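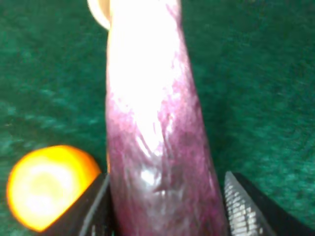 How much of the spring grant has been spent on the irrigation work at Juneck, and is the work on schedule?
Two of the four budget lines are fully spent, and the field work is running two weeks behind the plan submitted with the application. The delay comes from the main valve assembly, and it does not affect the planting dates for the lower beds.

Progress report to the Economou Fund
Project: Cliltinora drip irrigation conversion, Juneck market garden
Reporting period: through the end of April

1. Summary

The project replaces overhead sprinklers with drip lines on the vegetable beds at Juneck. The stated aims are lower water use per bed, less leaf disease in the tomato and eggplant rows, and fewer hours spent moving pipe. At the end of the period the trenching is complete, the header pipe is in the ground, and 161 drip lines have been laid and flushed. The control valves and the filter station are not yet in service. Water is being supplied through a temporary hand valve at the pump house.

2. Work completed

The header trench was dug to the depth given in the plan except for a short section along the east fence, where the soil is thin over rock. In that section the pipe was laid shallower and covered with gravel and a raised bank. The bank will have to be kept clear of the tiller. A marker post has been set at each end of it.

Drip lines were laid on the tomato, pepper, eggplant and squash beds. Each line was flushed with the end cap off until the water ran clear, then capped and checked for leaks at low pressure. Most leaks were at the takeoff fittings, where the hole in the header had been punched at an angle. Those fittings were pulled, plugged and set again beside the old hole. A few lines had emitters that did not open. The affected lengths were cut out and joined with barbed couplers.

The old sprinkler risers have been removed from the lower beds and stacked behind the pump house. The risers in the upper beds were left standing and can be used if the filter station slips further.

3. Work not completed

Valve assembly. The assembly was ordered from Esedon in the sizes listed in the application. The unit delivered had threaded outlets that did not match the header adapters. Esedon accepted the return, and the replacement is due in the next period. No restocking charge was made. Freight on the return was paid from the contingency line.

Filter station. The concrete pad has been poured and has cured. The filter housing is on site. It cannot be connected before the valve assembly, as the two share a manifold.

Upper beds. Trenching is finished but the drip lines are still on the spool. They will be laid after the spring lettuce is out of the ground, as planned.

4. Water and pressure measurements

Static pressure at the pump house is steady. Pressure at the far end of the lower header drops when all beds are open at once, and the emitters on the last bed run below their rated flow. With the beds split into two groups the far end holds its rated flow. The watering schedule has been rewritten on that basis, with the first group in the early morning and the second group directly after it. The final controller program will use the same split.

The meter on the well line was read at the start and end of each watering cycle. The readings are not yet a fair comparison with last year, as the temporary hand valve is sometimes left open past the end of the cycle. We propose to begin the formal comparison when the controller is running and to report it in the next period.

5. Crop effects

It is too early to report on leaf disease. Disease scores will be taken on the tomato and eggplant rows from first flower onward, using the same score sheet as last season. Transplants in the drip beds took well except on the sandy end of the squash bed, where the wetted strip was too narrow and some plants wilted in the afternoon. A second line was added on that bed. No replacement plants were bought.

6. Budget

Pipe and fittings: fully spent. The cost of extra couplers and plugs was absorbed by leaving out the spare header length.
Trenching and equipment rental: fully spent.
Valves, filter and controller: partly spent. The balance is committed to the replacement assembly and the controller.
Contingency: partly spent, on return freight and gravel for the east fence section.

No transfer between lines is requested at this time. If the rated flow cannot be held on the upper beds, a booster pump may be needed, and we would write to the Fund before making any commitment.

7. Risks

The main risk is a further delay on the valve assembly. Hand watering the lower beds is workable in spring weather but would take too many hours in midsummer. The second risk is clogging. The well water carries fine sand after heavy pumping, and the lines are at present protected only by a screen at the pump. The screen is cleaned every Saturday and the line ends are opened at the same time. Rodent damage was listed in the application and has not been seen so far.

8. Next period

Install and test the valve assembly. Connect the filter station. Lay the drip lines on the upper beds. Program the controller and begin the metered comparison. Remove the remaining risers once the upper beds have run for a full watering cycle without faults.

Shared 4 times
2 comments

Comment 1
Did you look at pressure compensating emitters for the last bed? We had the same drop at the end of a long header and they fixed it without splitting the beds. They cost more per foot, though.

Comment 2
Please include the raw meter readings next time and not just the totals. Also interested in how the gravel bank holds up after a hard rain, we have rock close to the surface along one side too.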